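How do you fold jersey T-shirts so they stay folded?

Lacey Whiteley
I have a stack of soft gray knit shirts and I just love them, but every time I fold one it slumps over and creases before I even get the drawer shut! Is it me or the fabric?
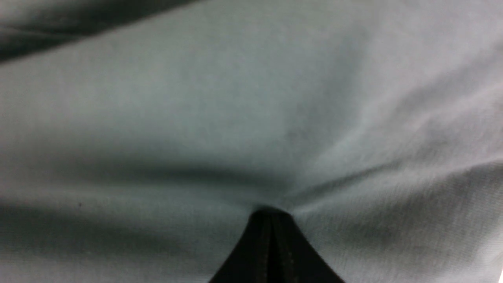
I've tried folding in thirds and I've tried rolling, and by morning it's all one big heap again.

Doherty
Oh, it's the fabric, don't worry! Jersey is slippery stuff. Smooth each shirt flat with your palms first, fold the sides in, then fold up from the hem and stand it on edge (a shoebox works fine as a divider).

Brurkis
I just hang mine.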